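Two Arms, Two Grippers and Two Headphones

By my second coffee on Saturday I had already changed my mind twice about which gripper I'd take home. I spent the day at Sakero's test shop in Horkberg, comparing the Obi and the Humar, and I went in a total Obi fan (it's light, it's quick, and I've dropped one down a flight of stairs without killing it).

The blocks and cups were easy for both. Any gripper looks smart with a block! So we moved on to headphones, which I'd been looking forward to all week, because they're awful — soft where you want them stiff, round where you want them flat, and a headband always swings the wrong way.
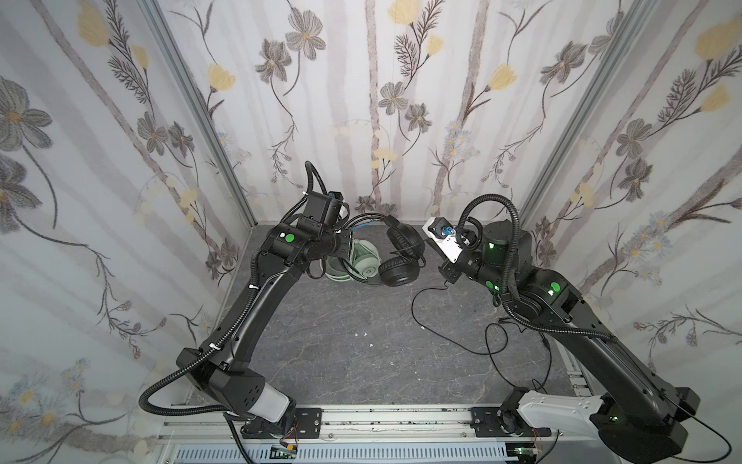 The shop's log for the Obi says 3671 grasps since its last new set of finger pads, and the Humar is at 2576, so neither one was fresh out of the box. I liked that. My own grippers at home are worn to bits and I'd much rather read about tired ones.

On ear cups the Obi closes fast and sometimes squeezes the thing right out of its fingers, like a wet bar of soap. The Humar takes its time. I ran 61 tries on each and found myself leaning toward the screen on the slow ones, willing it along. It held on more often, and it was much kinder to the padding.

Setup is another story. The Obi talked to the controller right away. The Humar wanted new firmware, then a restart, then the old firmware back, and that ate my lunch break. The manual has one page on this and it's the wrong page.

I'd still buy the Obi for boxes and bottles. For anything with a cushion on it, I've asked Sakero if I can borrow the Humar through March.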